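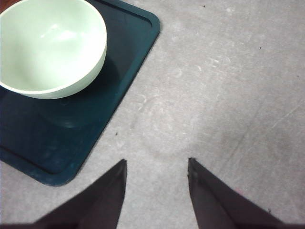 Photo: Sigita Rozīte

Forum > Local history and memorials > Events

Topic: Broldale mill fire remembrance, who got a place and was it worth the trip?

gintare_r
Posted Oct 29, 2025
Hello everybody. I am writing this while I still remember it well. Many of you know that this year the town of Broldale held a remembrance for the workers of the Cavalcanti mill, and that places were given by drawing. There were 300 places inside the mill yard and 200 of them were kept for people who live in the town. I live in Jurnivden, so I did not expect anything, but my name was drawn. My grandmother's brother worked in the dye room and died in the fire, so for me it was important to be there.

The ceremony was short. A school choir sang two songs, then the names were read by people from the families, and then we stood quietly until the bell of the church stopped. I liked that the speeches were about how the workers lived. One woman told that the spinning girls had a skating club on the mill pond. I had never heard this before. There was almost nothing about the fire itself, and I was thankful for it.

I have one question for those who know the place. The new plaque is on the wall by the gate, but the old stone is still behind the boiler house. Does somebody know if the stone will be moved?
Gintarė Rimkutė

hillroad_pete
Congratulations on the draw. I put in for it three times under the rules (me, my wife, my son) and we got zero. We live nine miles away. My father drove a truck for Cavalcanti until it closed. I know we aren't town residents on paper but it stings to watch it on a phone.

oldloom
The stone stays where it is, at least this winter. The ground behind the boiler house belongs to a different owner than the yard does, and he has to sign for anything that gets dug up. I asked at the town office and they said it may be discussed in November.

gintare_r
Thank you, oldloom. Then I am glad I walked there to see it. The path was very muddy and I had the wrong shoes.

mk_foltov
I will be the one who disagrees. I was there too, in the standing part near the gate, and I thought it was wrong to say so little about the fire. People died because a door was locked. If you come to the anniversary and hear mostly about skating and singing, a young person goes home and doesn't know what happened or who was responsible. My aunt from Foltov came with me and she said the same thing in the car.

hillroad_pete
The door is on the plaque though, isn't it?

mk_foltov
One line. "The north door could not be opened." That is not the same as saying it was locked.

sigita_rozite
I understand mk_foltov, but I see it differently. I am a daughter of one of the women who got out. My mother went to these anniversaries for many years and each time she had to listen to the whole story again, minute after minute, from people who had not been there. After some years she stopped going. This time I told her on the phone about the skating club and she began to laugh and gave me the names of two girls who fell through the ice up to their knees. She has never told me that before.

For the locked door, there is the inquiry report. Everybody can read it at the library in Broldale. It's in the reading room, box 2767, and you have to ask at the desk because it isn't on the open shelf.

oldloom
Can confirm the box number. Bring ID. They let you photograph the pages but no flash.

mk_foltov
Sigita, I respect what you say about your mother. I still think there could be both. Ten minutes for the inquiry, the rest for the people. But thank you for the box number, I didn't know the report was public.

gintare_r
I would agree with both, if it was the family members who decided how to do it. Were they asked? Nobody wrote to me, but maybe my relation is too distant.

sigita_rozite
A letter went to the families in spring, with a form to fill in. I think they used the address list from the last big anniversary, so many addresses were old. You should write to the town office and ask to be added. I did it by e-mail and had an answer the next day.

carla_b
Question about the drawing, for next year. Do you apply for one place or can you put two on the same form? My dad is 84 and can't go alone.

oldloom
Two on one form, if the second person is a helper. There's a box to check for it. They set aside 10 seats with a back for older people, in the first row on the left side. Ask for one early. I've heard they were gone in nearly a week.

carla_b
Great, thanks. He'd hate the word helper but he'll live.

hillroad_pete
Does anyone have the order in which the names were read? On the video the wind covers nearly all of it and I couldn't hear if they read Dad's friend from the loading dock.

gintare_r
I kept the printed sheet. The names are in order by workroom, and the loading dock is on the back page. Write me the family name in a private message and I will look tonight. I can also scan both sides, but the scanner is at my work, so it will be tomorrow.

hillroad_pete
Message sent. Thank you, Gintarė.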